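1/ Counterweight flying at the Trollusgate, for those who asked after Thursday's get-in. The house has 27 single-purchase sets on the stage left wall, all original to the rebuild.

2/ Single purchase means the arbor travels the same distance as the bar. The wall has to be clear from deck to grid, so there is no wing space worth having on that side.

3/ Each arbor is rated at 400 kg. Our Memer border came in at 42 kg with its bar weights, so loading was simple. The Gumo backcloth was heavier and went on set 9.

4/ Loading order: bar in, cloth tied on, then weights added from the gallery. Stripping is the reverse. Weights off first, bar still in. Bülent Türkmen runs the gallery and will stop the call if anyone shouts over him.

5/ Rope locks hold a balanced set. They are not brakes. If a set creeps with the lock on, it is out of weight.
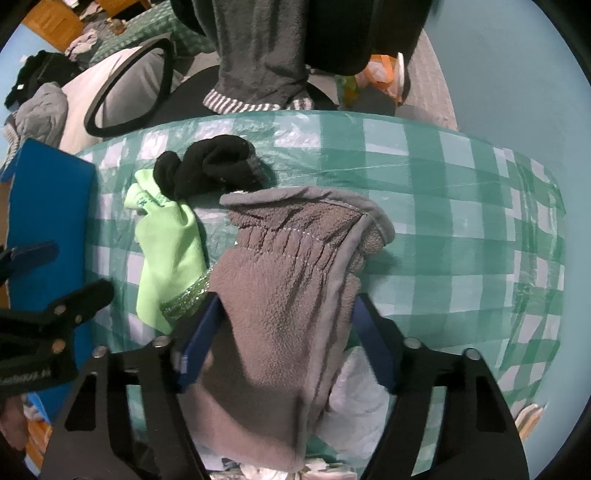 6/ Set 14 has a stiff head block. It was logged by the Schwerdtfeger tour as well. We left it dead and moved the second border to 15, which puts it slightly upstage of the plan. Sightlines from the rear circle are unaffected.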